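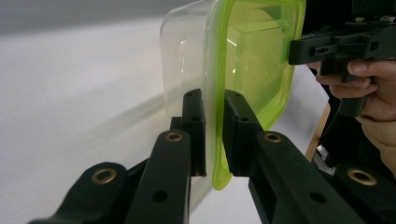

Evening notes on the gripper, part three

Posted Fri 19 October
Print this post | E-mail this to a friend

In the last two posts I wrote about the handle and about the trigger. Today I write about the fingers and the arms behind them, because this is where I spent the most hours and made the most mistakes. Several people wrote to me and asked how I look after the pair, how often I open them, and what I do when the fingers do not meet. I will try to answer all of this. My English is slower than my hands, so please be patient.

For those who are new: the two grippers are hand-held, printed in black, and each one has parallel linkage arms. When I pull, the arms turn and the two finger pads come together and stay parallel. I call the first one Flisik and the second one Vollano. These were the names on two old boxes where I kept the screws, and later the names stayed on the grippers. They are built from the same files, but they do not behave the same, and every owner of two printed machines will understand me.

The inserts

The arms turn on screws, and the screws go into brass threaded inserts. In my first set of arms I had no brass at all. I cut the thread directly in the plastic and I was proud of it for two weeks. Then Flisik began to feel soft. I tightened the screw, the thread went out together with it like a small black worm, and the arm was finished.

So now I use brass everywhere a screw must come out again. I put the inserts in with a soldering iron with an old tip, which I do not use for solder anymore. I set the iron lower than I first thought necessary. If the iron is too hot, the insert falls into the hole by its own weight and goes crooked, and you cannot bring it back. If it is right, you must push a little, and it goes down slowly. I stop when the brass is still a hair above the surface. Then I take away the iron and press with a flat piece of steel until it is level, and I count slowly to 5 before I lift the steel.

Fotis Moschos, who reads this blog and builds much better things than me, wrote after my last post that the hole should have a small chamfer at the top, so that the melted plastic has a place to go. He is right. Before this I always had a ring of plastic around the brass, and the ring rubbed on the next arm. I was cutting it away with a knife each time and did not ask myself why it was there.

If an insert turns in its hole, I do not glue it. I tried glue in April and the glue went into the thread. Now I print the arm again. One arm is a small amount of plastic and I can sleep while it prints.

How tight is tight

This is the question I receive most. My answer is not scientific. I tighten each pivot screw until the arm does not want to move, and then I go back by a quarter turn. After that I hold the gripper flat and let the arm hang. It should fall slowly, like a door in an old house. If it falls at once, there is too much play and the finger will shake. If it stays in the air, the trigger will be heavy and after one hour your hand will hurt.

Both arms on one side must have the same feeling. I made the mistake to set them one by one on different days, and then the left pad closed a little earlier than the right. You do not see it with empty fingers. You see it when you hold a thin thing and it walks to one side.

I put a very small drop of thread lock on the screws, the weak kind. Please be careful with this on printed parts. Some kinds attack some plastics, and I broke one arm in this way, with many fine cracks around the screw. I now put it on a scrap from the same spool first and leave it for a night.

The pads

The finger pads are blocks with small holes in the face. The screw holes are for fixing, and the square ones I made so that I could change the surface without printing the complete finger. In practice I changed the surface only three times, so perhaps this was too clever.

What matters more is that the pads are square to each other. I check it with a strip of paper. I close the pads on the paper and pull, first at the top, then in the middle, then at the bottom. The paper should hold with the same force in all places. If it slides at the top and holds at the bottom, the pads are open like the letter V, and I loosen the pad screws, close the gripper on something flat and tighten again while it is closed. I do it in this order every time. Before, I tightened them open and adjusted them later, and I went in circles for a whole evening.

The test with the box

After paper I do the box test. I take a plastic food container with a green lid, stand it on its edge on the table, and take it by the rim with one gripper and by the lid side with the other. I like it for testing because it is an unfriendly object. The wall is clear and smooth, the rim is thick where it meets the lid, and everything bends a little when you squeeze. A wooden block forgives you all errors. The box forgives nothing.

I look first at where the rim sits between the pads. It should be low and even, with both pads flat on it. Then I bring the second gripper to the lid and press gently, and I feel in the first hand if something moves. If there is play in the pivots, I feel a small click in the handle before the box itself moves. This click is the best measuring instrument I own. When I feel it, I put everything down and go back to the quarter turns.

The second part is to turn the box slowly from standing to lying without letting go. If one pad is crooked, the box turns in the grip by itself near the end. The last part is to pull on the lid. I do not need it to open. I only want to know that the pads slide before the arms bend. If the arms bend first, something is too thin or a layer is starting to separate.

I write every test in a notebook, with the name of the gripper, the date and one word: good, soft or heavy. In the notebook there are now 193 lines, and 81 of them are for Vollano, which surprised me, because in my memory Vollano is always the one with problems. Flisik needs more attention, but its problems are small and it does not make drama.

What I clean and when

After each long evening I brush the pivots with a dry brush. Black plastic dust collects between the arms, and a little of it is normal with new arms. If it continues after the first week, two parts are touching which should not touch. I then color the side of one arm with a white pencil, move the gripper maybe twenty times and look where the white is gone.

I do not oil. Velimir Radonjić left a long comment in favor of dry lubricant, and I think he has good arguments, but I had oil on the pads once and after this the box test was impossible for days. I washed the pads with soap, then with alcohol, then I printed new pads.

The rails and slots of the body I clean with a wooden stick. It is boring work. I do it with the radio on.

Once a month I open all of it. I take out the pivot screws from one side only, never both, and lay the arms on a towel in the same position as they were. My wife thinks the towel is too good for this. With both sides open at the same time I once exchanged two arms that look identical and are mirror pieces, and the gripper closed like a crossed leg. Now the arms have a small L and R scratched inside.

Spare parts

In the drawer I keep two complete arms for each side, one pair of pads, a bag of inserts and the pivot screws in the correct length. The correct length is important. A screw longer by 3 mm will go through the brass and push against the bottom of the hole, and then it feels tight when it is not. Stamatia Sfakianakis had exactly this problem and we wrote to each other for a week before she measured the screw.

For the arms I print flat on the bed, so the layers go along the arm and not across. I use more walls than the program suggests and I do not care much about the infill. The matte black filament hides the layer lines nicely, but it hides cracks too, so I check old arms under the desk lamp and bend them a little with the fingers. A healthy arm is silent.

The next post will be about the trigger spring again, since the new one is already tired. Heiðrún Þórarinsdóttir sent me her drawing for a different spring seat and I have printed it, but it is still on the bed and I must first find my scraper.

Print this post | E-mail this to a friend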